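Shore Leave

I only went to the boat show for the free tote bag. I want that written down somewhere, because my sister tells it differently.

It was raining in Prarness and the big hall on the quay had its doors open, so in I went, past the caravans and the inflatable kayaks and a man frying onions. And there, between two enormous cruisers with cream leather everything, sat a stubby little sloop called Skurkix. Blue hull, brown sails, a cabin you'd have to fold yourself into. I loved her at once, which is a terrible way to shop!

The girl on the Andico stand let me climb aboard in my socks. I sat in the cockpit and held the tiller and steered round the headland, past the fish dock, out to where the water goes properly dark (I was, of course, on a carpet). When I opened my eyes there was a queue of children waiting on the steps.

"She's 3744," said the girl. "With the trailer."

I had 2267 in the bank, and the car was due its MOT.
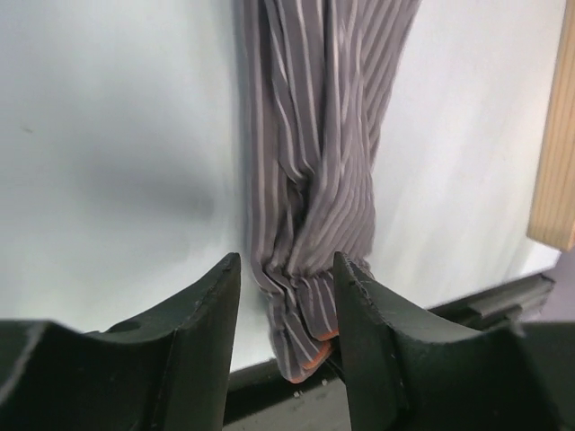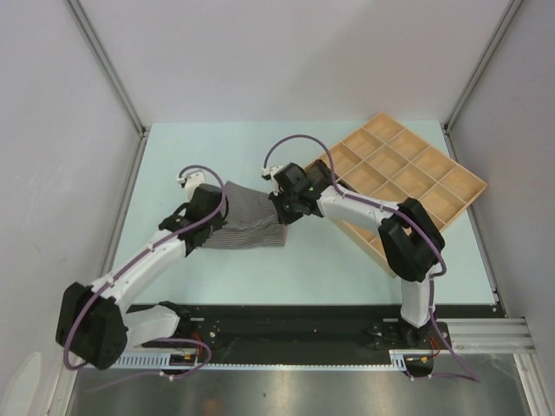 Striped cloth, two views

I went and had a coffee. I walked round the whole hall twice. I looked at anchors, I looked at a toilet that folded into a cupboard, I stood in front of the El Fassi sailmaker's table stroking a bit of canvas until he asked if I was all right.

"I'm thinking of buying a boat," I told him.

"Can you sail?"

"I've been on the ferry."

He didn't laugh, bless him. He gave me a biscuit and told me his first boat had sunk on its mooring in five feet of water, with his sandwiches on board, and that he'd bought another one before the month was out. Then he asked which one I'd been looking at, and when I pointed he nodded for a long time.

So back I went. The girl was stacking leaflets, the children had gone, and somebody had left a wet footprint on Skurkix's foredeck. I wiped it off with my sleeve. It seemed like my job.

"Would you take 1256 now," I said, "and the rest in November?"

She went to find her dad. I took my shoes off again while I waited.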